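Seit August liegt bei mir ein Buch auf dem Nachttisch, das ich eigentlich längst meiner Nachbarin Nisreen Ghanem zurückgeben müsste, und ich schiebe es immer noch vor mir her. Es heißt "Die Salzkarte von Junau", geschrieben hat es Kimie Sakai, und empfohlen wird es ab elf. Ich bin ein gutes Stück über elf und habe es trotzdem zweimal gelesen!

Die Geschichte spielt auf Junau, einer Insel, die bei Ebbe doppelt so groß ist wie bei Flut. Dort lebt Dalal mit ihrem Großvater, und der Großvater zeichnet Karten - für Fischer, für die Fähre und manchmal einfach für sich. Als er krank wird, findet Dalal in seiner Werkstatt eine Karte, auf der ein Dorf eingezeichnet ist, das es angeblich nie gegeben hat. Cendach heißt es, und jeder auf der Insel wechselt das Thema, sobald sie den Namen ausspricht.

Was ich so mochte: Sakai nimmt sich Zeit. Auf den ersten 200 Seiten passiert, wenn man streng ist, gar nicht so viel. Dalal läuft durchs Watt, streitet mit ihrem Cousin Tarek (der herrlich feige ist und es auch zugibt), kocht Suppe und lernt, Wassertiefen zu lesen. Ich habe beim Lesen richtig Lust auf Suppe bekommen. Und dann kommt die Nacht mit dem Leuchtfeuer, und danach konnte ich das Licht nicht mehr ausmachen, bis ich durch war.

Ein bisschen meckern muss ich auch. Der Bösewicht, ein gewisser Herr Starkine, bleibt blass, er taucht auf, droht und verschwindet wieder. Und das Kapitel mit den Briefen hätte für mein Gefühl kürzer sein dürfen, da hat meine Jüngste beim Vorlesen schon angefangen, an der Bettdecke zu zupfen. Der Schluss macht das aber wieder gut, und mehr verrate ich nicht.

Mit mehr als 600 Seiten ist es ein ordentlicher Brocken. Wir haben abends immer ein Kapitel geschafft, manchmal anderthalb, wenn das Betteln groß genug war. 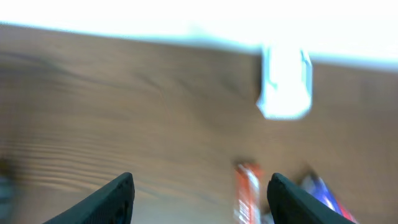
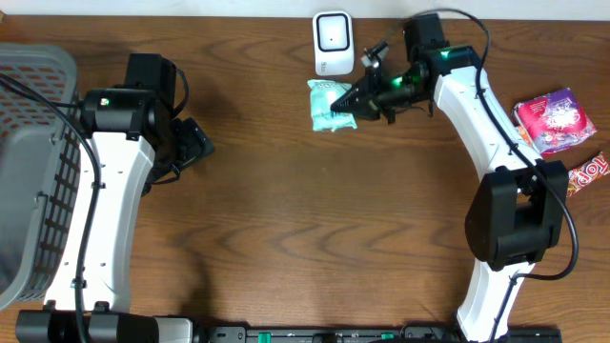

## Was als Nächstes drankommt

Nisreen hat mir schon den zweiten Band hingelegt, aber den gibt es erst, wenn der erste wieder bei ihr im Regal steht (völlig zu Recht). Bis dahin lesen wir etwas Dünneres, vermutlich die Tiergeschichten, die noch von den Großeltern stammen. Falls ihr Inselbücher für Kinder kennt, gern auch alte, schreibt sie mir bitte in die Kommentare, ich sammle gerade für den Winter.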